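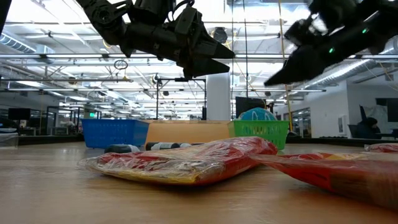 Cheuk-hei Yu asked after the last lecture why we collect so many examples of a task which a person can learn in one try, and whether it would be better to spend the same hours on one very good example and copy it. I want to start the notes for this unit from that question, because several of you wrote something similar on the feedback sheet.

Unit 6. Collecting demonstrations for a two-arm sorting task

Reading before class: the Oddale task sheet, and the first part of the Adoveck collection guide.

1. What one example contains

In this course an example (we also say demonstration, or episode) is a full recording of one attempt, from the rest position of both arms back to the rest position. It has the camera images, the joint angles, the gripper opening and the commands of the operator, all with the same clock. If the clocks are different, the model learns that the gripper closes before the operator asked for it, and this mistake is very hard to find later.

An example which is copied many times gives the model only one path through the task. When the package is a little to the left of where it was in the recording, the model has no information about what to do. A person has a whole life of picking up things. The model has only what is in our folder.

2. Why wrapped packages

Plastic-wrapped packages with shiny film are a good teaching object, for reasons that are bad for the robot. The film wrinkles and catches the light, so the same package looks different after each touch. A loose flap can be taken for the body of the package. Packages of similar color, lying close to each other, are difficult to separate with a camera alone. In the July trials our students wanted to begin with wooden blocks. You can do this for testing the software, but please do not expect that the results on blocks will tell you much about soft goods.

3. What to vary and what to keep

Vary these between episodes:
- the position and the angle of each package
- which package is taken first
- which arm does the picking
- the positions of the baskets, inside the reach of both arms
- small objects that have nothing to do with the task

Keep these the same during one session:
- the camera mounting
- the rest position of the arms
- the written instruction given to the operator
- the names of the fields in the log

Students often ask about the background. In a shared room, people sit at desks and screens are switched on and off. We do not hide this with curtains. A model trained in front of a clean white cloth may depend on the cloth.

4. The session

One session is 20 episodes for one operator, then a pause. After this number the hands become tired and the movements become lazy - the operator still finishes the task, but with long stops in the air, and the model copies the stops too.

Before each episode the second student places the objects following the printed layout, steps back, and says "clear". The operator must not place the objects. When operators do it themselves they choose, without wanting to, the positions that are comfortable for them.

5. Failed attempts

Do not delete a failed attempt. Mark it with one of the 3 labels:
F1 - missed grasp, no recovery
F2 - missed grasp, recovered by the same operator in the same episode
F3 - technical fault (lost connection, frozen camera image)

F2 episodes go into the training set. They are the only place where the model can see how to come back from an error. F1 is kept apart, and F3 is kept only for the maintenance log.

In the Fasel set, prepared by last year's group, there were 484 episodes before cleaning. The group first removed all F2 episodes, because they looked untidy. The trained policy was smooth until the first missed grasp, and after it the gripper closed again and again on air. When the F2 episodes were put back, it tried a second time from a new angle in about half of the cases.

6. Back to the question

So, is one very good example enough? For replay on a fixed machine, with fixed parts, yes, and many factories work like this. For our task the quality of each episode still matters, but the differences between them matter at least as much.

7. Homework

Work in groups of 2. Take the Chow layout sheets from the course page and write your own plan for one session. Say for each episode what changes from the episode before. Add a short paragraph about one thing that you decided to keep fixed and what you may lose by it.

Hand in by 26 November 2022, as one file for each group, with both names on the first page.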